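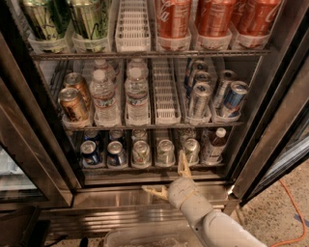 Dear members of the list,

The Ovonard beamtime schedule for March has been revised. The cryostat group at Stosham will receive 47 hours, and the magnetometry group will receive 41. Samples must reach the Camargo building by 4 p.m. on the day before a run. Samples may not be kept in the beverage refrigerator, where the shelves are for cans and bottled water only; the locked cold cabinet in the preparation room is to be used.

Marlene Lacerda wrote:
> Could the office confirm whether thin films
> grown on the Dostedier substrate need a
> separate safety form? We plan to bring 2
> of them, both under one millimeter thick.

A separate form is required for each film and should be sent to the user office with the proposal number.

With kind regards,
User Office, Ovonard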